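Clarkarier
Hilo: Jornada de puertas abiertas del Laboratorio de Manipulación de Hinholm

1/ El Laboratorio de Manipulación de Hinholm celebró en agosto su jornada de puertas abiertas, organizada por Clarkarier. Publicamos en este hilo el resumen de las sesiones, las respuestas a las consultas recibidas por escrito y las indicaciones para quienes deseen asistir a la próxima convocatoria.

2/ Asistieron 148 personas, distribuidas en grupos de 14 como máximo. La acreditación se abrió a las 9:00 en el vestíbulo del edificio Deák y el último grupo salió a las 18:30. Agradecemos la puntualidad de los centros educativos, que permitió mantener los turnos de la mañana sin modificaciones.

3/ El programa constó de una presentación institucional, un recorrido por las salas de ensayo y una demostración de manipulación de prendas. Las tres partes se ofrecieron en todos los turnos. El taller de programación de la tarde requería inscripción aparte y completó su aforo.

4/ La presentación corrió a cargo de Kálmán Halász, responsable del laboratorio, quien expuso las líneas de trabajo del curso: planificación de movimientos con dos brazos, agarre de materiales deformables y evaluación en simulación previa al ensayo físico.

5/ El Sr. Halász dedicó buena parte de su intervención a los materiales textiles. Una pieza rígida conserva su forma cuando se la sujeta. Una prenda la cambia en cada contacto, y el sistema debe estimar de nuevo dónde se encuentran los bordes, los pliegues y las zonas de doble capa.

6/ «Un calcetín es un objeto pequeño, barato y conocido por todos, y plantea casi las mismas dificultades que una prenda grande», señaló. «Tiene una abertura, un talón que rompe la simetría y una orientación que la máquina debe reconocer antes de decidir por dónde lo toma».

7/ En el recorrido, los grupos visitaron la sala de calibración, el taller mecánico y el puesto de operación remota. Por motivos de seguridad, el acceso a la celda industrial se limitó a la zona acristalada. Los asistentes con movilidad reducida dispusieron de un itinerario sin escaleras, que mantendremos en próximas ediciones.

8/ En el taller mecánico se mostraron varias generaciones de dedos de pinza. El personal técnico explicó los criterios de diseño: abertura útil, grosor de la punta, rigidez y facilidad de sustitución. Una punta gruesa resiste mejor los golpes, pero tiene más dificultad para separar una tela apoyada en la mesa.

9/ Varios visitantes preguntaron por la duración de los dedos. El laboratorio los revisa cada 80 horas de uso y sustituye los que presentan desgaste en la superficie de contacto. El criterio es interno y depende del material manipulado, por lo que no debe tomarse como referencia para otros equipos.

10/ La demostración de prendas se realizó en la sala de simulación, bajo la dirección de Costel Vasić, coordinador de ensayos. Se proyectó el entorno virtual Lolier, en el que el equipo prepara las tareas textiles antes de trasladarlas a los brazos físicos.

11/ El Sr. Vasić comenzó por precisar el alcance de la sesión. Un buen resultado en simulación no garantiza el mismo resultado en la mesa de ensayos. La fricción de un tejido, su grosor y la manera en que se arruga se aproximan mediante parámetros, y esos parámetros deben contrastarse después con prendas reales.

12/ La simulación permite, en cambio, repetir una misma situación inicial tantas veces como sea necesario, variar un único factor y detener el proceso en cualquier punto para examinarlo. También permite ensayar trayectorias que en un equipo físico supondrían riesgo de colisión entre brazos.

13/ Para la sesión se prepararon siete situaciones iniciales. En cada una se modificó la posición o la orientación de la prenda sobre la superficie. El público pudo solicitar pausas y cambios de vista, y fueron los grupos escolares quienes más uso hicieron de esa posibilidad.

14/ Una de las pausas más comentadas correspondió a la aproximación a la puntera. El Sr. Vasić se detuvo en la separación entre los dedos de la pinza y en la altura a la que conviene iniciar el descenso cuando la prenda está extendida.

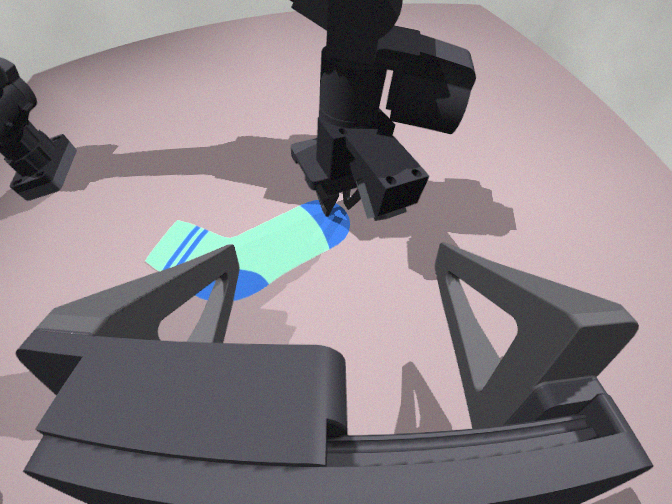 Simulación de manipulación textil: una pinza sobre la puntera azul de un calcetín verde menta. En primer término, otra pinza con los dedos abiertos.

15/ A partir de esa vista se explicó la utilidad del contraste de color en los ensayos. El talón y la puntera azules se distinguen del resto del calcetín y facilitan la comprobación visual de la orientación. En fases posteriores el equipo emplea también prendas de un solo color, en las que esa ayuda desaparece.

16/ Se trató asimismo el papel de las sombras. Un sistema de visión puede confundir el borde de una sombra con el borde de una tela, en especial sobre superficies claras. Por ese motivo, el plan de ensayos incluye cambios de iluminación además de cambios de posición.

17/ Recogemos a continuación algunas consultas presentadas por escrito. La primera se refería al empleo de dos brazos en lugar de uno. Un segundo punto de sujeción permite tensar la prenda y sostener un extremo mientras se trabaja en el otro. A cambio, la planificación se complica: cada brazo es un obstáculo para los demás.

18/ Otra consulta planteaba si el laboratorio prevé ofrecer un equipo doméstico para ordenar la colada. No existe tal previsión. La actividad de Hinholm es de investigación y formación, y las tareas con prendas se utilizan como banco de pruebas para métodos de agarre.

19/ Se preguntó también por el acceso de estudiantes al entorno Lolier. Los centros con convenio vigente pueden solicitar sesiones tutorizadas a través de su coordinación docente. No se conceden licencias individuales. Las solicitudes recibidas durante la jornada deberán tramitarse igualmente por esa vía.

20/ Respecto al taller de la tarde, los participantes programaron una secuencia sencilla de aproximación, cierre y retirada. El material de trabajo se enviará a las direcciones facilitadas en la inscripción. Quienes no lo reciban antes de fin de mes pueden comunicarlo a la secretaría del laboratorio.

21/ Las hojas de valoración señalan dos aspectos que deben mejorarse: el sonido en la sala de simulación, insuficiente en las últimas filas, y el tiempo reservado a preguntas en los turnos de mediodía. Se instalará un segundo altavoz y se ampliará ese intervalo.

22/ La próxima convocatoria se anunciará en esta misma cuenta. La inscripción será gratuita y nominal. Los grupos escolares deberán indicar el número de asistentes, el nivel educativo y las necesidades de accesibilidad. Los menores de 14 años accederán acompañados por una persona adulta.

23/ Clarkarier agradece la colaboración del personal del edificio Deák, del equipo técnico de Hinholm y de los centros participantes. Las consultas sobre el contenido de la demostración pueden dirigirse por escrito a la coordinación de ensayos, a la atención de Costel Vasić.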